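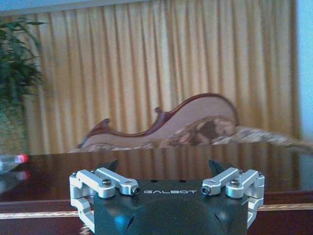
Pinza Galbot ante una mesa de salón, con una botella de plástico tumbada a la izquierda.

Preguntas frecuentes sobre la compra de un brazo con pinza
Revisado por Bożena Bielecka, compras técnicas, Rulter. 11 de junio de 2025

¿Merece la pena comprar ya?
Depende de quién pague las horas de ajuste. El catálogo habla de recoger mesas; el contrato, de «asistencia en entornos compatibles». Pida que le definan «compatible» por escrito.

¿Qué suele faltar en el presupuesto?
Los dedos de recambio, la formación y el transporte de vuelta si la unidad va a reparación. En la oferta de Nistor esas partidas sumaban el 22 % del precio y venían en un anexo aparte.

¿Sirve la demostración del proveedor?
De poco, si los objetos los elige él. Lleve los suyos. Una botella transparente sobre un tablero brillante que la refleja es una prueba más seria que un cubo de colores sobre fondo blanco. Incluya también tapicerías y cortinas si va a trabajar en viviendas.

¿Cuántos intentos hay que exigir?
Nosotros pedimos 407, con el registro completo y los fallos incluidos. Coton nos ofreció 20 y un vídeo editado. Seguimos esperando el resto.

¿Alquilar o comprar?
Alquile 3 meses. Flernow descuenta la cuota de la compra posterior, aunque solo si se firma antes de octubre, y la cláusula no aclara qué pasa con las piezas desgastadas.

¿Y el mantenimiento?
Pregunte qué tornillos puede tocar su personal sin perder la garantía. A nosotros nos contestaron con un folleto comercial.

¿Publican ustedes una lista de modelos recomendados?
No. Todavía no tenemos datos para recomendar ninguno.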